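Floor first: how I get a messy room back in under an hour

Posted in Cleaning & Tidying

I used to clean a room from the top down because that's what every chart on every refrigerator says to do. Dust the high stuff, wipe the middle stuff, vacuum last. And that's fine for a room that is already sort of clean! For a room that has had a week of people in it, I go floor first. By floor first I mean picking up, with the vacuuming still at the end where it belongs.

We have beige carpet. We moved to Bowen with beige carpet already down and I've made my peace with it. It hides crumbs like a champ and it shows everything else, so I've had a lot of practice at this.

Set a timer for 20 minutes

I do the pickup in one 20 minute round, and if the room is really bad I do 2. The oven timer works better for me than my phone, mostly because when I pick up my phone to check it I am gone for a quarter of an hour reading about somebody's kitchen remodel.

No music for the first round. I know, I know. But I get through it faster when I'm a little bored.

Bring the wastebasket to the mess

If you only take one thing from this page, take this one. Pick up the wastebasket and put it down on the floor right where the litter is. Don't carry things to it one at a time. I did that for years, a cup in one hand and a wrapper in the other, back and forth across the room like I was getting paid by the mile.

A round one is easiest to move because there's no wrong way to grab it. Keep a bag in it, folded well over the rim, and keep a few spare bags flat in the bottom underneath the one you're using. When it's full you lift out, tie off, and the next bag is right there waiting. I buy the plain see-through kind from the Dredimar outlet. They're thin, so don't go putting anything with a sharp corner in them, but you can see what's inside before you tie it up and that has saved me more than once (car key, one earring, half of a tax form).

Bottles, cups and wrappers

I take these in order of how likely they are to leak. Bottles first, then paper cups, then wrappers and bits.

Plastic bottles: tighten the cap before you pick it up, or pinch the neck if there's no cap, and keep it upright all the way. I check every single one for that last half inch of something sticky. Bottles go in recycling here, so if I've only got the wastebasket with me they stand by the door until I'm done.

Paper cups: look inside. A crumpled one can still hold a surprising amount of cold coffee down in the fold.

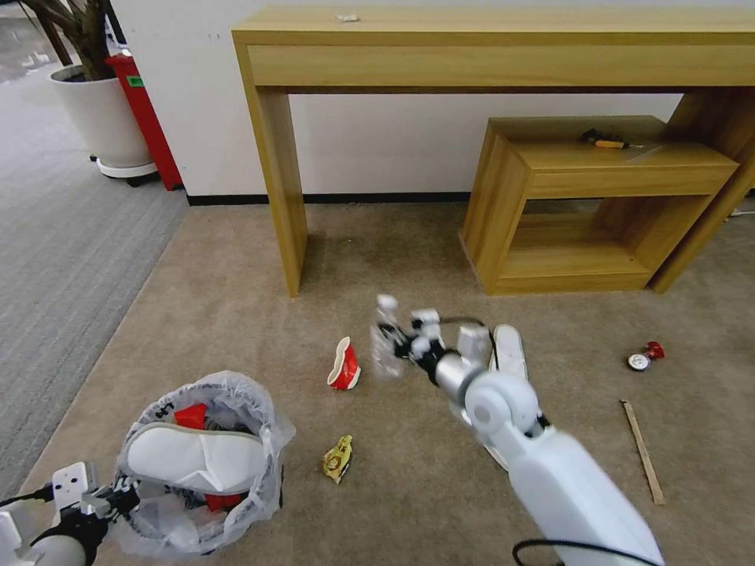 Bottle up first, cup and snack wrapper next, and the slipper is still lying in the basket.

Wrappers: snack wrappers are the ones that get me. They weigh nothing, so they ride up on top of the bag and drift out again the minute you walk past with any speed. Fold them in half and push them down the side.

Sticks and other thin things: any kind of wooden stick, toothpick or skewer gets picked up by hand. Please don't leave those for the vacuum. I wedged one crosswise in the hose of my old Gruseo and spent a whole evening poking at it with a coat hanger, and the coat hanger got stuck too.

Not everything in the trash is trash

Before I tie off any bag I look in it. Slippers are the big one at our house. A white slipper and a white bag are pretty much the same thing from six feet up, and if a slipper is lying anywhere near the litter it will sooner or later get scooped up with it.

So I make a pair rule. When I find one slipper I stop and find the other one before I touch anything else. If one is on the carpet upside down, the other is either under the furniture or in the wastebasket. Always check both. Then they go side by side against the baseboard, toes to the wall, and they stay there until the vacuum is done.

If one did end up in with the trash, give it a wipe with a damp cloth and a drop of dish soap, sole first and then the top. Let it dry all the way before anyone puts a foot in it. Don't put it on the radiator. The glue goes, and then you've got a slipper and a separate sole.

The little round things

Small stuff gets its own dish. I use an old saucer with a chip in it. Anything on the floor that is smaller than a walnut and that I can't name right off goes in the saucer, and I do not stand there wondering about it. Round things that could be a cap or could be a part of something, little red plastic pieces, screws, the whole family. The saucer gets sorted at the end with a cup of tea.

My rule for sorting is that I keep a mystery part for one month. In October I had a black ring on my windowsill that turned out to belong to the coffee grinder, and I was very glad I'd waited. If the month goes by and nothing in the house has stopped working, out it goes.

Tables are next, and tools are the problem

Once the carpet is clear I do the tabletops. We've got a long light wood console against the wall and a smaller side table with an open shelf, and both of them attract things. Scraps of paper on the long one, tools on the short one.

A screwdriver left on a side table is the start of a collection. You leave it there because you're going to need it again later, which is fair, and then the tape measure comes to keep it company, and by the end of the month you can't put a lamp down. Mine now live in a drawer with a folded dish towel at the bottom so they don't roll and bang. One drawer, all the everyday tools: two screwdrivers, pliers, tape, small hammer. The rest stay out in the garage.

Try to get one with a bright handle, by the way. Orange, yellow, anything. I had a lovely set with dark brown handles and I believe three of them are still somewhere in the yard.

For light wood I use a barely damp cotton cloth and then a dry one straight after. No spray. Spray leaves a haze on pale wood that you only notice at 4 in the afternoon when the sun comes in sideways. And wipe the open lower shelf while you're down there! It's the dustiest shelf in the house and no one ever looks at it except guests sitting on the couch.

If you have wide flat legs on your table, run the cloth down the inside faces too. Dust sits on the side that faces the wall.

Now the vacuum

Do the edges first with the narrow tool, all along the baseboard. Ours are black and they show every bit of lint. If yours are dark too, a dry paintbrush knocks the dust off the top edge and down onto the carpet where the vacuum can get it. I paid almost nothing for a 2 inch brush and it's lasted years.

Then the middle of the room, slow, one direction and then across it. Slow is worth it on carpet. I time myself sometimes, and a bedroom-sized room done right is longer than you'd think.

Move the small table. Do not vacuum around the small table. I say this as someone who vacuumed around the small table for one whole winter and then had to look at the square.

A few spots I keep running into

Coffee on beige carpet: blot with a dry cloth, then cold water, then blot again. Don't rub. Plain white vinegar cut with the same amount of water for what's left, and try it in a corner first.

Chocolate or snack crumbs ground in: let it harden, scrape with a spoon, vacuum, and only then get it damp.

Soda: lots of cold water and lots of blotting, and more than you think you need, or it goes gray and crunchy later where people walk.

I did try the Grarkerance foam once. It was okay. It smelled like a dentist.

How long it takes me

60 minutes for the whole room on a bad day, vacuuming included. On an ordinary day the pickup is done before the timer goes off and I use what's left to sit down.

Somebody left a comment on my last page asking how on earth I have so much to say about wastebaskets. That page has 1,071 views, so I guess it isn't only me! If you've got a good way to keep bag edges from sliding down inside the basket, put it in the comments. I've been using a big rubber band and it works until it snaps.

Next time: the hall closet, and what I did with all the single gloves.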